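Budgeting for the second round of grippers

I spent most of April on a spreadsheet, so this post is mostly about money. We have 11 hand-held grippers now and want 19 by the end of the year. The unit price is the easy part. What I got wrong last time was everything that goes with a gripper.

Finger pads come first. They are a wear item and should have their own line. I had them under "misc" and we ran out twice. Screws for the finger joints go on the same line now.

Props are the other one. Home sessions use ordinary household stuff, and replacing it adds up — the snacks more than anything.
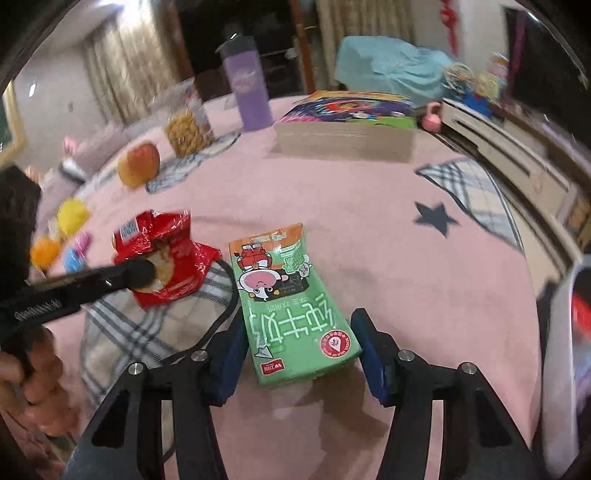 Milk cartons, snacks and plaid mats in both. 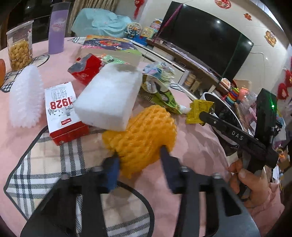
Nigel Inskip asked whether we should buy from Vummont again or try Inberg. Vummont quoted 49 days for delivery, Inberg hasn't answered my second email. I'm leaning toward Vummont, split into 2 orders so that a late shipment doesn't stop everything.

I also added a line for spare cables and one for carrying cases. Trokanport charges by volume, and the cases we have are too big for what goes in them. Smaller ones should pay for themselves after a few trips.

Still open: whether repairs come out of this budget or the general one. I've asked and will update the sheet when I hear back.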